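Packing plates at Adness

Adness sells used tableware out of a converted house in Grurer, and most of what it sells leaves by mail. The owner prefers that we use the shop's name and leave hers out of it. We talked in April, mostly in the back room, and mostly about plates, which make up the bulk of her orders and nearly all of her breakage claims.

She started with bowls. "Bowls were easy to find and I liked them," she said. "Then I bought out a restaurant that was closing and got 16 boxes of plates, and after that I was a plate shop."

Restaurant plates are still her favorite stock. They are thick, they have been through years of dishwashers, and people buy them to use. She likes a printed rim, and she likes lettering on the face. Plain white sells faster, but she says plain white customers want every piece to match exactly, and used plates rarely do. Two plates from the same maker can be slightly different in the foot or in the shade of the glaze. She writes this in every listing and still gets asked.

I asked how she checks a plate before it goes out. She washes it first, even if it came in clean, and lets it dry fully. Then she goes around the rim with a fingertip. "Your finger finds a chip before your eye does. Then you tap it with a knuckle and listen. A cracked plate sounds dull." Gray marks from cutlery she treats with a paste cleaner and a soft cloth. If a mark stays after the second try, she leaves it alone and puts it in the listing.

The part she has strong feelings about is position. A plate should travel on its edge, she says, and she keeps them on edge in the shop whenever she has the room.

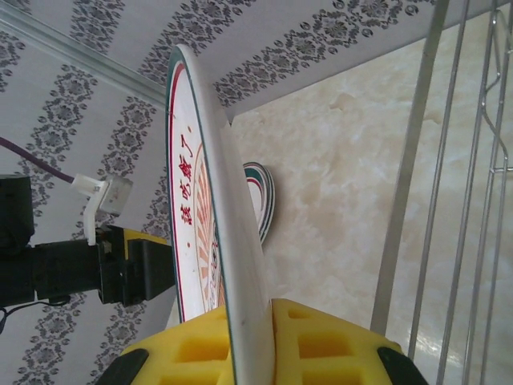 Stacking them flat is just as safe if there is enough padding between them, a customer from Grorden wrote to the shop last winter, adding that a whole dinner service had crossed the country that way without a crack. The owner had kept the message and brought it up without my asking.

"It's a fair point for a short stack," she said. "Four plates flat, well wrapped, fine. But when you get up to 12, the bottom one is carrying all the others, and then the truck hits a pothole. On edge, each one carries itself." She did try a flat stack of 12 after getting the message, in a box she mailed to herself. Two plates broke, both near the bottom. She admits that one box doesn't prove much.

Her method goes like this. She lays out a sheet of paper larger than the plate, sets the plate toward one corner, folds that corner over, and rolls. The two sides get tucked in on the way. A second sheet goes on in the other direction. Wrapped plates then go into the box standing up, with crumpled paper under them, at both ends, and over the top. She shakes the closed box gently. If anything moves, she opens it and adds more paper.

She used newspaper in the early days and gave it up. The ink came off on white glaze, and customers had to wash everything before they could tell what they had bought. She now buys plain packing paper under the name Yusuf, in bundles that last her a couple of months. It costs more than she would like. It is soft enough to crumple, and a sheet that has been used once can go back into service as filler.
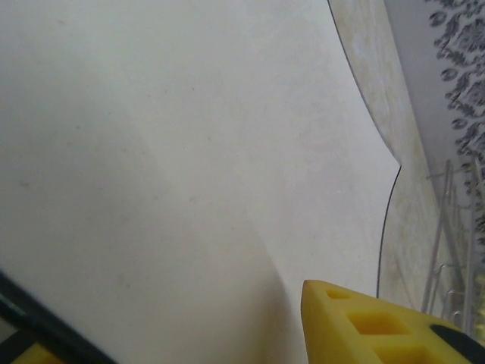
White paper, with part of a wire rack behind it.

A good box matters as much as the paper, in her view. She won't use one that has been wet or that has soft corners. She stops at 30 pounds, even if there is space left inside, and splits the order. "People think I'm padding the shipping charge. I lose money on the second box most of the time."

What about someone who is moving house and has one evening to pack a kitchen? She thought about that for a while. "Do the plates first, when you're still patient. Everybody leaves the kitchen for last and then it's midnight and they're putting plates in with the frying pans." She would also skip towels as wrapping, although she knows it is common advice. Towels are bulky, they shift, and you will want them at the other end before you want the plates.

Bubble wrap she uses only for lids, handles and anything with a spout. On plates she finds it slippery.

For the summer she has a mixed lot coming, mainly cups and saucers. Saucers she packs the same way as plates, two to a bundle. Cups get their own box. She hasn't decided whether to sell the saucers separately, and she has already had emails asking.

Orders from Adness go out every weekday morning. The back room can be visited by arrangement.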